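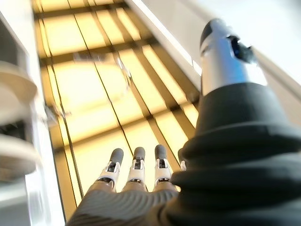 Section 2: Getting the hymn words up on the screen

Last updated 2019-06-15

I wrote the first version of this guide on the back of a service sheet in March, so if you learned from that one, please throw it out! The sanctuary at Wuromstead has a different projector now and half of the old steps will only confuse you.

Give yourself 20 minutes before the first hymn. You can do it in less once you know your way around, but your first few Sundays will go a lot better with time to spare (and time to fix a typo in the Lord's Prayer, which I once left up through an entire service).

Before you start, you need the laptop, its charger, the long video cable, and the order of service from the church office. Check that it's the final order. The draft usually has the wrong closing hymn.

1. Plug in the laptop. Don't trust the battery, even if it says it's full.

2. Run the video cable from the laptop to the wall plate marked Gezer. The plate beside it feeds the nursery TV, and the babies don't need the hymns.

3. Turn on the projector with the remote and wait for the blue screen to go away.

4. Open Gedeck and choose Song Library. We have 2,655 songs in there, so search by the first line instead of scrolling. If you find two copies of the same hymn, use the one with our church name at the end of the title. Those have been checked against the hymnal.

5. Drag each hymn into the service list in the order you'll sing them. Put a blank slide after every hymn. I like to do the same before the sermon, so the last verse isn't hanging over the preacher's head the whole time.

6. Click through every verse once. You're looking for missing verses, verses we aren't singing, and lines that run off the side.

Note: If the order of service says "verses 1, 2 and 4," hide verse 3 in the list. Please don't delete it! Deleting takes it out of the library too, and then it's gone for everyone.

Caution: Never pull the video cable while Gedeck is running. It freezes, and you'll be restarting the laptop during the call to worship.
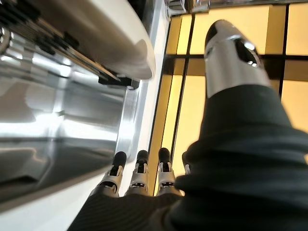 A reader of the earlier version wrote in to ask whether the words could be made bigger, as they were hard to make out from the back pews. Yes, they can, and I should have put it in the first time. Go to Display, then Text Size, and set it to 100. Long hymns will split onto extra slides when you do this, so go back and repeat step 6.

7. Walk to the last pew and read a verse from there. Sit down to do it.

8. Put up the welcome slide and leave it until the prelude ends.

During the service, change the slide while people are singing the last couple of words on it. If you wait for the end of the line, everybody is stuck humming. And if you lose your place, press B for a blank screen, find the right verse, and press B again. Most people know the tune well enough to carry on without you for a bit.

When it's over, close Gedeck first, then turn off the projector, then unplug the cable. Coil it loosely and hang it on the hook in the Wesemel cabinet, next to the spare hymnals. Microphones are in Section 3.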